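Aug 4, 2001

So I finally did it. I got rid of the dining table, the big ugly one from my aunt's place in Grorasdale, and I have been walking around the house all week feeling like I lost a tooth. You keep poking at the spot!

It was a monster, that table. It sat ten if everybody liked each other. We never once had ten people over, so mostly it held mail, library books and my half-done sewing. When the movers brought it in, back in December, one of them asked me if I was sure, and I should have listened to the man.

I sold it through the paper for 300 dollars to Waltraud Teuber, who drove over with her two sons and a van that smelled like wet dog. She wanted to know if it had ever been refinished (no idea) and whether the legs came off (yes, but you will say bad words). She paid cash and took the ugly chairs too, bless her.

Then came the shopping. I had no clue what tables cost now. There was one at Serrano for 1,837 dollars, and it wobbled. In the store! I put my hand on it and it wobbled, and the salesman looked at the ceiling. Vutier had nicer ones but everything was glass, and I have a nephew.

What I kept coming back to was the color. I grew up with dark furniture and I'm tired of it. I want something that looks like toast.

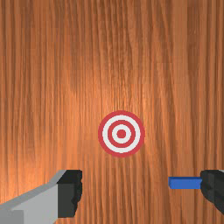

Warm orange-brown with lots of long grain. My kind of color.

My friend Tímea Orbán thinks anything orange will look dated in five years. Maybe so – but her kitchen is gray on gray and I always want to put a sweater on in there. We argued about it over lunch and then she ordered the carrot soup, so I feel I won.

In the end I put a deposit down at Valteo, on a plain one, 67 inches long, with a drawer at one end for napkins and whatever else ends up in drawers. It comes to 700 with delivery. They said three weeks, and my sister says that means six. Until then we are eating on the porch, or standing at the counter like horses.

If anybody has tips on keeping water rings off a new table, please write me. I've heard mayonnaise, I've heard toothpaste, and my neighbor swears by cigar ash. I'm not starting to smoke cigars for a table. Coasters, I know, I know. I own coasters. They're in a box with the good candles, and I haven't seen that box since we moved.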